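Getting liquid detergent out of a storage unit carpet pad — and is the rest of the box ruined?

Asked by Shobha Ramasamy
Home & Laundry > Spills and Stains
Viewed 1,565 times

I rented a unit at Firimbridge in January while we were between apartments. I packed a bottle of liquid laundry detergent in a box with towels, two winter coats and a rolled-up rug pad. The bottle tipped, the cap must have been loose, and most of it leaked into the box. It sat like that for weeks before I opened it.

The towels are stiff and blue in patches. The coats only got it on the sleeves. The rug pad is felt on one side and rubber on the other, and it soaked up the most.

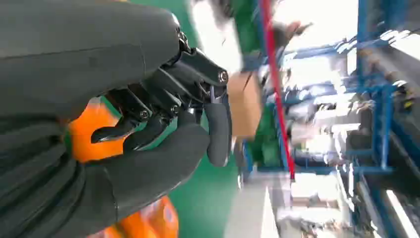 I have run the towels through twice and there is still foam in the drum at the end of the rinse. My washer is a front loader and I don't want to wreck it. Is there a way to get this out without rinsing forever? I also want to know if the pad is worth saving. It cost 48 dollars, so I won't cry over it, but I'd like to try.

Elango Rao
1,108 points

Stop adding detergent, if you are. There is plenty in the fabric already.

Do the towels by hand first. Fill the bathtub with warm water, put in two or three towels, push them around for a few minutes and drain. Repeat until the water stays mostly clear. Then put them in the washer on rinse and spin only, small loads. Half a cup of white vinegar in the rinse helps knock the foam down. Don't use it together with bleach.

If the washer fills up with suds, pause it and let it sit for an hour. Suds collapse on their own. Then run a drain cycle.

For the coats, check the labels. If they are washable, hold just the sleeves under the tap and squeeze, don't wring. If they are wool or down, take them to a cleaner and tell them it is detergent. They need to know that.

As for storing it next time, tighten the cap, put the bottle in a zip bag and keep it upright. A bottle left on its side will find a way to leak if the cap isn't seated all the way. 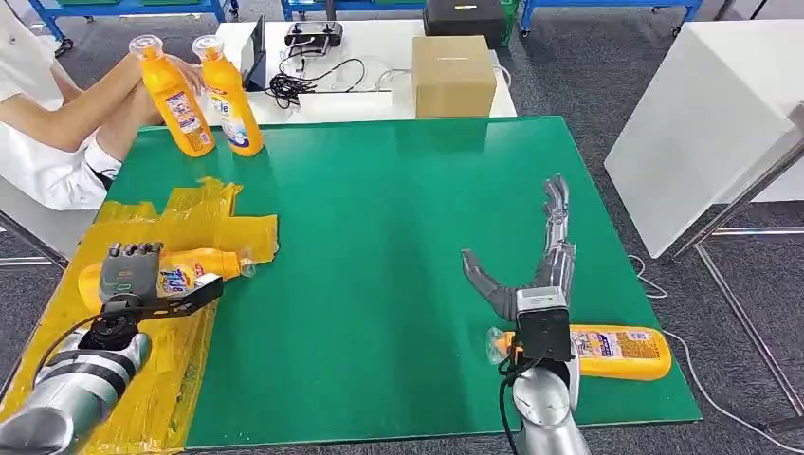

Tide bottle on its side, clear cap to the right.

Hendrik Shabalala

just throw out the pad. I had the same thing with a Masilela one and the rubber went sticky

Aishwarya Joseph
Edited once

I'd try the pad before tossing it. Lay it on a driveway or patio, felt side up, and run the hose over it. Press the water out with a flat board or a squeegee — walking on it works too.

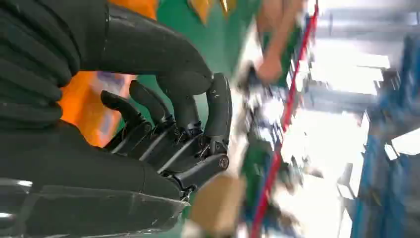
Do that until the water runs off without bubbles, then hang it over a railing. Felt takes a long time to dry, so give it two or three days and bring it in at night. If the rubber side feels tacky once it's dry, don't put it on a wood floor.

Agree with Elango on the bathtub. I would skip fabric softener on the towels too, at least until they feel normal again.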